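Lerndale Opens Equipment Planning Program for Small Workshops Considering Two-Arm Robots

Guide and cost worksheet are free to download; paid planning visits begin in March

LERNDALE. Berneo, a consulting office for small manufacturers and training centers, today announced a planning program for organizations which want to buy their first two-arm robot station. The program includes a written buying guide, a cost worksheet and a planning visit of one day. It was prepared together with Quinlan, a supplier of work tables and mounting rails, and Leken, a maintenance company.

The program is meant for buyers who have a limited budget and no robot engineer in the house. Before writing the guide, Berneo collected answers from 166 workshops and schools in the region. Many of them had already received a price offer for robot arms. Fewer had put a price on the table, the cables, the spare fingers, the training hours and the floor space.

"When a customer calls us, the first question is almost always the price of the arm," said Maricel Macaraeg, head of planning at Berneo. "I understand this question. But the arm is one line in the budget. I ask them to tell me first what the arm will pick up, how big it is, and who will change the broken part on the second shift."

The guide recommends to begin with small handling tasks with cups, cubes and other light objects on a plain cloth. Such tasks cost little to prepare, and they let the buyer compare grippers and camera positions before signing a larger order. The guide also asks the buyer to look at the task from each camera separately, because one view is seldom enough for deciding where the equipment must stand.

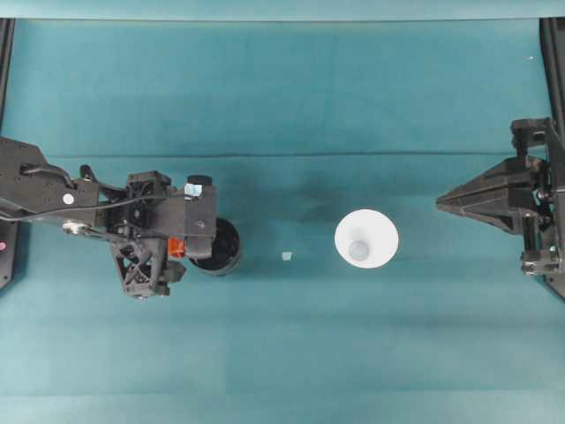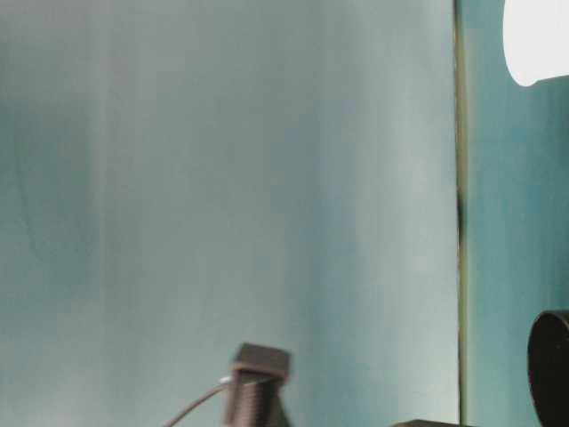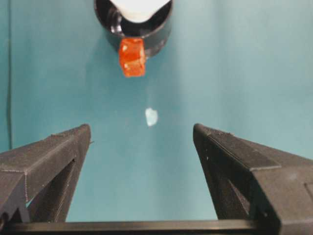
Small-object handling on a teal surface. First picture: two black robot mechanisms with a white cup between them. Third picture: open gripper fingers, with an orange translucent cube and a black cup.

The cost worksheet is divided in two parts. The first part is for purchase and installation. It has lines for arms, grippers, mounting, cameras, cables, computer, work surface and delivery. The second part is for the first year of use and covers spare parts, service, staff training and the hours when the station is not working. The buyer fills in a low and a high price on every line and brings both totals to the meeting where the purchase is decided.

Berneo advises to order spare gripper fingers at the same time as the arms, and to ask the supplier in writing for the delivery time of each replaceable part. If the fingers can be printed in the workshop, the cost of the printer, the material and the working hours should also be written in the worksheet.

The planning visit costs $925 for one site. During the visit, a Berneo planner measures the space, checks the power supply and reviews the offers that the customer already has. The customer receives a written report within 14 days. Berneo does not sell robot arms and does not take commission from arm suppliers. Tables and rails from Quinlan and service contracts from Leken are offered as an option, and customers are free to use other companies.

"Sometimes our report will say to wait one more year," Macaraeg added. "For some customers this is the correct advice, and I prefer that they hear it before they pay a deposit."

Places for the first round are limited to 100 sites. Registration opens in February. Schools and training centers may register as a group if they plan to share one station, and in this case one visit fee is charged for each building.

The guide and the worksheet can be downloaded from the Berneo website without registration. Printed copies are available at the Lerndale office.

About Berneo
Berneo advises small manufacturers, repair workshops and training centers on the planning and purchase of equipment. The company has its office in Lerndale.

Press contact
Maricel Macaraeg, Head of Planning
Berneo, Lerndale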